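Dae-han Kwon built the simulated dining room before he bought a single part for the real one. The real one will be a bench in the Prikora shared workshop in Skekirbridge, where he pays for a corner and a shelf. The virtual one runs on his computer at home, most evenings, with a Franka arm over a wooden table.

"I can't afford to break an arm," he says. "In there I can drop one on a table 100 times before supper."
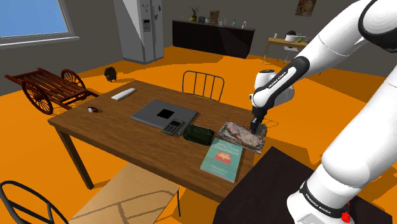
He began with blocks, and got bored. Household things gave him harder problems: a laptop, a book, a tray of meat. "Blocks are all the same. A tray has a rim, and the fingers have to come down on the correct side of it. My first controller treated everything as a box."

The grasp code is his third attempt. He threw out the first after 255 test runs and doesn't miss it. The second worked until he moved the camera.
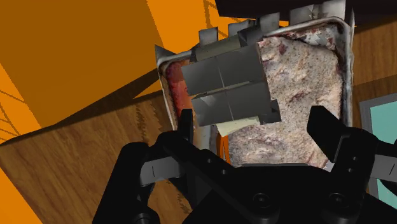

"Contact is where the time goes," he says. "Two surfaces touch and the solver has to decide what happens next. If my settings are bad, things shake or sink into each other. I spent most of January on friction."

He has set aside $2,000 for the physical build and plans to start with a much smaller arm, bolted to a plate he will cut himself. The gripper fingers will be printed at the workshop.

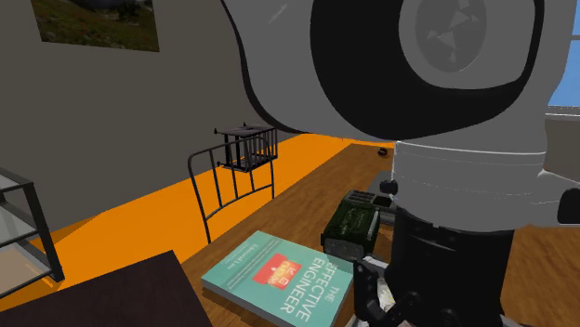 Pangilinan, from the next bench over, thinks he should have started with the hardware and says a cheap servo would have taught him the same things in 30 minutes. Kwon has heard this before.

"Maybe," he says. "I'd still want the simulator. I'm cutting the plate next, and the bolt pattern came out of it."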